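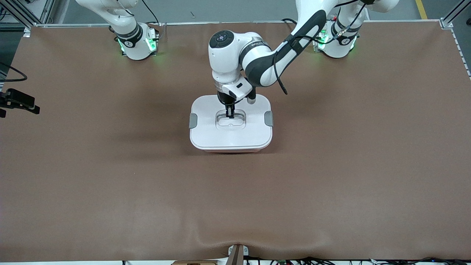
The case for the clip-lid box

Most household storage advice concerns labels, shelving and what to throw away. Very little of it concerns the lid, and the lid decides whether a container remains in use after the first month. My position is that a rectangular box with a rigid lid, two locking clips on the short sides and a recessed handle in the center is the correct default for dry goods, sewing supplies, first aid items and small hardware. Other shapes should have to justify themselves.

The clips come first. A press-fit lid depends on friction along the whole rim. One corner can lift while the other three hold, and the fault is hard to see from a standing position. With a clip at each end the state of the box can be read quickly. Gray clips against white, as on the container shown, are easier to check than clips molded in the body color. Manufacturers who match everything for the sake of appearance are removing information.

Placement matters as well. Clips on the short sides leave the long sides clear, so boxes can sit in a row with their long sides together, provided the ends are accessible. Four clips, one per side, hold more evenly but double the work of opening. I have kept both types in the same cupboard. The four-clip boxes were the ones left with half their clips undone.

The handle is the part most often got wrong. A raised handle wastes height and prevents stacking. A well sunk into the lid, with a bar across it, leaves the top level and gives the fingers something to close on. The objection is that the well collects dust and crumbs. It does. A damp cloth deals with it, and I consider that an acceptable cost.

A second objection is more serious: a center handle puts the full weight of the contents on the clips. Valentyna Nazarenko, with whom I shared a kitchen in Brorkuvdale, kept rice in a Restasari box and would lift it only from underneath. I now think she was right about rice. For bandages, thread or tea bags the handle is adequate. At 900 grams I use it without concern. For anything much heavier, use two hands under the base and treat the handle as a means of sliding the box forward. 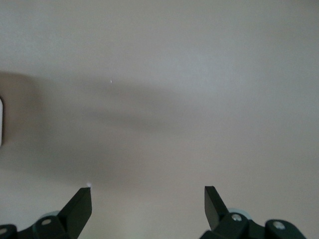
On plain surfaces

A container should be put down on something before it is opened. A mat on the table is sufficient, and brown hides more than white does. I also prefer plain, pale surfaces near the place where boxes are handled. A matte gray-beige panel shows a soft shadow or a small white speck clearly, and a patterned one conceals both. Gloss is acceptable on a lid, where it wipes clean. Over a larger area it produces glare, and the glare gets in the way of inspection.

None of this requires a matched set. I own 8 boxes from two makers, Restasari and Plulach, and the lids do not interchange, an irritation I have not solved.

Contact: Gashaw Household Notes, Brorkuvdale | Text may be quoted with credit | Back to top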